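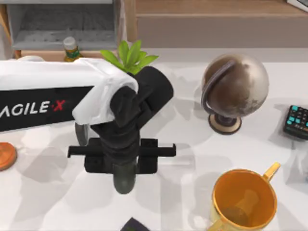

Firness Tabletop — a simulated desk for collecting demonstrations

I'm Ritu Chaudhary and I look after Firness, so if you write in with a question it's me you'll get. This page covers the Tabletop pack, the one most people start with. It's a rendered desk with an arm over it and a pile of everyday stuff to reach for, and you use it to record the examples your policy learns from. You drive the arm, Firness saves what you did, and you end up with a folder of episodes you can train on straight away.

I built the first version because I was sick of resetting a real table. You know how it goes: the mug goes in the wrong spot, you walk over, you move it back, you sit down, you've forgotten which task you were on. In Firness you hit the space bar and you've got a new desk. I can get through a whole evening of recording now without leaving my chair (my back has opinions about that, but my dataset is in great shape).

What you get

The pack comes with 165 objects and 17 furnished rooms to put behind the table. The objects are the sort of thing that piles up on anybody's desk — mugs, a globe on a stand, little bottles, potted plants. The furniture at the back is there on purpose. A policy that has only ever seen a plain grey backdrop tends to get rattled by a bookshelf, and I'd much sooner it met a few shelves and cabinets early on.

Every object has its own collision shape, its own weight and its own friction setting, and you can change all of them in a plain text file. The arm shown is a white and black one with AGILE·X on the side and a parallel gripper, and you can swap in your own model if you've got a description file for it. Most of them load first go. If yours doesn't, send it to me and I'll have a look.

Recording an episode

Pick a task, or type in your own instruction. "Put the mug beside the globe" is fine, it doesn't need to be fancy. Firness lays out the table, you press record, and you drive the arm with a game controller, a 3D mouse or a leader arm if you're lucky enough to own one. Press stop when you're done and mark it good, bad or unsure.

Please do use unsure! I added it after I'd gone through a batch of my own and found a heap of near misses that I'd called good because it was late and I wanted my tea. They go into a separate folder so you can look at them again in the morning.

Each episode saves:

Joint positions and gripper opening at every step
The commands you sent, kept apart from what the arm did with them
Colour and depth pictures from each camera you've switched on
Where every object was, start to finish
Your instruction and your good, bad or unsure mark

Shuffling the desk

This is the part I'm proudest of. You set how much you want things to move about and Firness does the rest. Light direction, shadow softness, table colour, which room is behind, where the clutter goes, how far the camera drifts from its usual spot. Objects can end up half behind the arm or poking in from the side of the picture, and I leave those layouts in. Real desks are like that, and I found my policies got a lot less fussy once they'd seen a few mugs with the bottom missing.

If a layout turns out to be impossible (the target is out of reach, say) press skip and it gets thrown away without counting as a failure. You can also lock any object in place while everything else shuffles, handy when you want lots of goes at one grasp.

My own starter set is in the download. It has 3203 episodes, all driven by hand with a game controller, and you're welcome to train on it, pick it apart or bin it. I was slower and wobblier in the early ones — I've left them in and numbered them in the order I recorded them, so you can cut wherever you like.

What you'll need

A desktop or laptop with a proper graphics card, and a fair bit of disk space if you're saving depth. Depth is off by default for that reason. The pack runs on Linux and Windows. It doesn't run on a Mac yet and I don't want to promise a month for that.

Add-ons

Navel is the replay tool. It plays back any episode, lets you scrub through and trim the dead time off both ends, and re-renders the lot with different lighting if you want more variety from the same driving.

Eskildsen is the drawer and cupboard pack, with handles that pull and doors that swing. It came out in February and the hinges on the tall cupboard are still a bit stiff. A fix is on the way.

Netgate lets up to 3 people record into one shared dataset from different machines. It keeps track of who drove which episode, so you can sort by driver later.

Licences

One licence covers one lab or one workshop, with as many computers as you've got in it. Students can have the Tabletop pack free, just write from your school address and tell me what you're working on. Anything you record belongs to you, and you can publish it or sell it without asking me.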